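I caught Aurélien Aubert at Nerovness just as he was finishing next year's equipment list, and he was happy to talk money!

“The arms are the easy part,” he told me. “It's the grippers and cables that eat you alive.” He'd set aside 3000 for spares and had 842 left by August – for a two-arm bench that mostly handles paper.
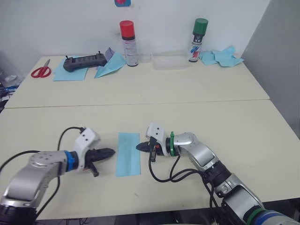
So what would he buy first if he started over? “A second set of fingertips, before anything fancy,” he said. He also keeps around 20 percent of the budget unassigned, and I've already stolen that idea for our own plan at Flolar.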